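Speaker notes, remote demonstration session, afternoon slot

Slide 1. Say who we are and get on with it. The project is Lilura. Steltilberg builds the rooms, Flitcombe runs the operator desks. Total talk is 30 minutes, leave 7 for questions.

Slide 2. What we mean by a demonstration. An operator drives both arms from a desk, start to finish, and we record the joint positions, the gripper commands and what the cameras return. One clean run through a task is one demonstration. Pause here. People in the last session mixed this up with writing a script for the arms, and the questions went sideways.

Slide 3. By hand or by remote. Kinesthetic teaching first: you stand next to the arm and push it where you want it. Good for one arm, tiring for two, and your own body gets into the camera views. Then remote control, with a pair of small leader arms on the desk. You lose the feel of contact. Mention that new operators squeeze too hard for the first couple of hours.

Slide 4. Why we start people in simulation. Dropping a dish costs nothing and a reset takes one key. Our operators do 23 practice runs before they touch the real machine at Myklebust. Say plainly that the number came from the schedule and we have not tested whether fewer would do.
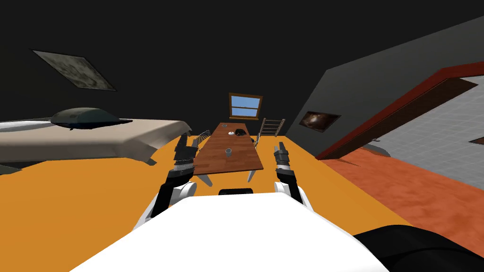 Operators learn most of what they need from the robot's own view, so we give them that view early. Talk about the tilt. The floor slopes and the walls lean, and new people try to steer against it for the first few runs. Tell them to line up on the long table between the two grippers and ignore the walls. The grippers start open and empty. The task I will talk through is picking up the small gray cup near the middle of the table, and the first decision is which arm to use. We let the operator choose and we log the choice. Do not spend time on the furniture, someone always asks about the bed.

Slide 6. What makes a bad demonstration. Long pauses while the operator thinks. Switching arms halfway. Nudging the object into place and then grasping it – this one looks fine in playback and the trained policy copies the nudge every time. Play the short clip if the sound system is behaving, otherwise skip it.

Slide 7. Numbers. We kept 74 demonstrations for the cup task. Don't give a success rate, the evaluation isn't finished. If pressed, say January.

Slide 8. What we would change. Shorter shifts at the desk. A foot pedal to mark the start and end of a run, so that no one has to trim by eye. Same leader arms for practice and for real work.

Close with the contact slide and leave it up.

Comments (3)

deskpilot: Did you try a headset in place of the flat view? I found the tilt much easier to live with once I could turn my head.

mossgate44: The nudge problem is real. We threw out half a set over it.

r_tenfold: Are the slides going up too or only the notes?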